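4. Recording the laundry task

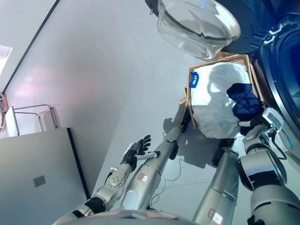

Before you begin this section, the robot must be calibrated (section 3) and the operator must have finished the practice hour. One recording of one attempt is called an episode. The Wulivlow training set needs 435 good episodes of this task, and one operator should record at most 25 in a session.

4.1 Preparing the place

1. Put the washing machine door fully open. Check by hand that it stays open by itself.
2. Place the basket on the floor under the open door.
3. Put the laundry in the basket. Mix light and dark pieces, and mix thin cloth with thick clothes. Do not fold anything.
4. Bring the robot in front of the basket. Both hands must be free of the door when the arms are lifted.
5. Look at the cables on the floor. They must not pass under a foot of the robot or under the basket.

Caution: The head camera looks down steeply in this task, so the operator does not see well what is behind the robot. A second person must stand near the stop button during all the session.

4.2 Recording an episode

1. Open Semus on the control computer and choose the task "Basket to drum".
2. Write the name of the operator and of the second person.
3. Move both hands to the start position. The left hand is open with the palm up.
4. Press Record and wait for the short sound.
5. Take one piece from the basket, bring it into the drum and release it. Move slowly near the glass door.
6. Continue until the basket is empty, then return to the start position.
7. Press Stop. Mark the episode as Good, Repaired or Bad.

Note: "Repaired" means that the robot dropped a piece and the operator picked it up again with the robot. Please keep these episodes. They teach the system how to recover. If a person touched the laundry during the recording, mark it Bad.

Note: Between two episodes, change the place of the basket a little and mix the laundry again. In our first set in November the basket was always in the same place, and the learned motion failed when it was moved 6 cm.

4.3 If something goes wrong

The door is pushed by the arm: stop the recording, move the arm back, and check the hinge before the next episode.

The picture from the head camera is late: close Semus, start it again and repeat the last episode.

A finger does not close: do not force it. Write it in the session sheet and inform Aqeel Dogar or Anisa Khoo.

4.4 Ending the session

1. Lower both arms and switch off the motors.
2. Copy the episodes to the Toom drive.
3. Compare the number of files with the session sheet, and sign the sheet.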